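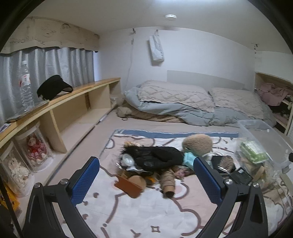

**Ticket:** 1026
**Opened:** 11/05/2021
**Product:** Wolten floor heating controller, two zones
**Customer:** Flurina Wallner
**Installer:** Trekuvlow Electrical
**Status:** Closed, with a follow-up in August

## Problem as reported

The bedroom zone switches itself off during the night and the controller shows code 133. The bathroom zone on the same controller works as it should. Customer turns the bedroom zone back on in the morning and it runs until the next night. This has been going on since the installer moved the bed to the other side of the room and put it back.

Room details given on the form: electric mat under laminate, large pink and white rug over part of the floor, with its blue stripe on the side towards the bed. Controller is on the landing wall.

## Log

**Entry 1, first line**

Code 133 is "floor limit reached". The controller thinks the floor is too warm and cuts the zone to protect the covering. Asked customer for the floor limit setting and the sensor mode. She replied: limit 27, mode "floor and air".

Both are correct for laminate. Asked her to restart the controller at the fuse box and leave it off for 8 minutes. Code came back the same night.

**Entry 2, first line**

Rugs can trap heat, so asked customer to roll the rug up for two nights and leave everything else alone. She did this. Code 133 appeared on both nights. Rug ruled out as the main cause. Told her she could put it back down.

Note for whoever picks this up: she has already been asked about the rug twice by the installer. Please don't ask again.

**Entry 3, second line**

Customer sent the history from the controller menu. The floor reading in the bedroom climbs slowly through the evening, then jumps by 9 degrees between one reading and the next. A floor can't warm up that fast. The air reading stays flat.

Most likely a poor joint on the sensor cable, or the cable running next to the mains feed in the same conduit. Asked for the name of the electrician who did the work so we could speak to them directly.

**Entry 4, second line**

Spoke to Trekuvlow. They confirmed the sensor cable was extended behind the skirting with a Pemier push-in connector. They used the same part in the bathroom without trouble. They agreed to go back and measure the sensor at both ends.

Sent them the resistance table from the manual. Page numbers in the older PDF are wrong, the table is in the last section.

**Entry 5, from installer**

Resistance at the controller end did not match the value at the sensor and kept drifting. One core had only just caught in the connector. Cut back, stripped again and fitted a new connector. Readings now match at both ends. Sensor itself is fine and was left in place.

**Entry 6, second line**

Customer reports 4 nights with no code. History shows a smooth curve and no jumps. Limit left at 27.

She also asked whether the night setback could start later on one zone only. It can: Menu > Zones > Bedroom > Schedule, then untick "Copy to all". Confirmed working.

## Resolution

Loose core in the sensor cable extension. Remade by installer. No parts supplied by Wolten and nothing charged to the customer.

## Still open

- Manual lists code 133 only as "floor too warm". Passed to Mbwambo in documentation, who will add "or unstable sensor reading".
- Check the history with the customer in August, before she starts using the heating again.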